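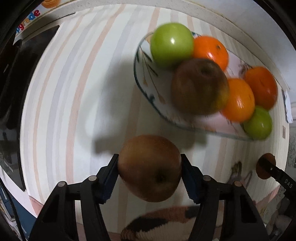
Corina Pfister

Trying to get an old Durkavon 6 install running in a VM so I can open a bookmark archive from that period. The browser starts, imports the file, and then shows 176 entries. The file has 3,184. No error dialog, nothing in the log. Anyone remember how the importer worked?

sylvain_c

It stops at the first folder nested deeper than seven levels. Version 6 read the file into a fixed table and dropped whatever came after. Flatten the folders and import again.

Vesna Georgiou

I don't think that's right. The depth limit was in the sidebar, and the importer ignored it. Entries past the limit were stored but not drawn. Corina, search for a title you know is missing. If search finds it, the data is there.

sylvain_c

The sidebar limit came later. I maintained the Fallthorpe mirror and we had this report constantly with 6.

Vesna Georgiou

You had reports of missing bookmarks. The cause on most of those was line endings. Files saved on a Mac used bare CR, and the parser treated a long run of them as one record.

Corina Pfister

Search finds nothing past entry 176. Deepest folder is four levels. The file did come off a Mac, though the first part looks normal in a hex editor — LF up to a certain point, CR after that.

P. Egger

Mixed endings usually mean two files were joined. The Sondel sync tool did that when it merged profiles. Convert everything to LF and strip the second header block if there is one.

Corina Pfister

There was a second header. Removed it, converted to LF, and all 3,184 import. Folder order is wrong in the second half but I can live with that.

sylvain_c

Fine, line endings. I still say 6 had a depth limit on import.

Vesna Georgiou

Post a file that shows it and I'll test it.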